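Cloud chamber at home / in the shop – tips that saved me time

Posted Dec 10, 2020 by Muireann Ó Flaithearta

Quick notes, typed between jobs. People keep asking how I get tracks in a homemade cloud chamber when theirs just sits there foggy. Same handful of problems every time, so here they are in one place.

The box
Clear sides, tight lid, that's it. Old fish tank works. Food storage tub works if the plastic isn't scratched up. Mine is a Clalier display case I got when the shop down the road closed, and it has one cracked corner that I filled with silicone and never think about. Check your plastic with a drop of alcohol on an outside corner first. Some kinds craze overnight.

Felt goes at the warm end, opposite the metal plate. Magnets hold it better than glue. Glue lets go once it soaks up alcohol, and then you have a wet felt lying on your plate and an evening gone.

Alcohol
Isopropyl, the strongest you can buy. The 70 percent from the drugstore has too much water in it and I have never once got a decent track from it. 91 is iffy. 99 or don't bother.

Soak the felt, let it stop dripping, then close up. Windows open, no flames, no space heater, no soldering on the same bench. Cap the bottle and put it in another room before you start. I know everyone skips that one. Don't.

Dry ice
Buy it the same day. It shrinks away in a cooler faster than you'd think, and never in a cooler that seals tight – the gas has to get out. Gloves, the thick kind. Crack the car window on the way home. Not a basement project, either, the gas sinks and stays put.

Flat slabs are best. If you can only get pellets, crush them in a towel with a mallet and level them off in a baking pan so the plate touches all over. Half contact = half a chamber.

The plate
Black. Really black. Anodized aluminum if you have it, otherwise matte spray paint on a cookie sheet, let it cure a good while. I tried black electrical tape and the seams showed up as lines, which is a great way to get excited over nothing.

Scuff marks come off bare aluminum with Grestberg paste and a soft rag. Do it before painting, obviously. I did it after, once.

Level matters more than I expected. Put a small level on the plate before the ice goes under and again after. Shim with folded card. If the mist all slides to one side your tracks will too.
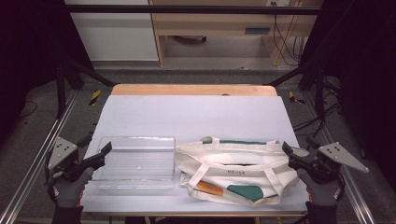

Light
Low and from the side, skimming just over the plate. An overhead lamp washes everything out. I use a cheap LED flashlight strapped to a paint can, the Salach one with the narrow beam, and tape over most of the lens so only a slot shows. Turn off the room lights. Give your eyes some time.

LED only. A hot bulb near alcohol vapor is asking for it, and it warms up the bottom layer anyway.

Waiting
Ten to fifteen minutes before anything happens. You'll see a fine rain first. Thats good, it means the vapor is settling in. Don't lift the lid to check. Every time you lift the lid you start over.

Then the tracks. Short fat ones are alphas, mostly from radon in the air. Long straight thin ones are likely muons. Curly wandering ones are low energy electrons getting knocked all over the place. My nephew calls them noodles and now so do I.

If nothing shows after half an hour
– Felt dried out. Add more alcohol.
– Leak. Run weatherstrip around the bottom edge, or a roll of modeling clay in a pinch.
– Plate not cold enough. More ice, better contact.
– Static on the plastic. Wipe the outside with a barely damp cloth.
– Room too hot. I quit trying in August altogether.

Cleanup
Leave the leftover ice outside somewhere kids and pets can't reach. Not in the sink, it can crack the basin, and I've got the basin to prove it. Let the box air out with the lid off before you put it away, felt hung up seperately. Plate gets wiped with plain water and dried right off or you get spots.

Store the plate wrapped in an old pillowcase. Mine lives behind the Ó Súilleabháin shelving in the garage, painted side to the wall.

Photos through the glass – manual focus, set it on a pencil laid on the plate before you close up the box, then pull the pencil. Autofocus hunts on the mist forever. Video beats stills, pick your frames after.

Peltier version next, once the new heat sink comes. The old one was too small and the plate never got much below freezing.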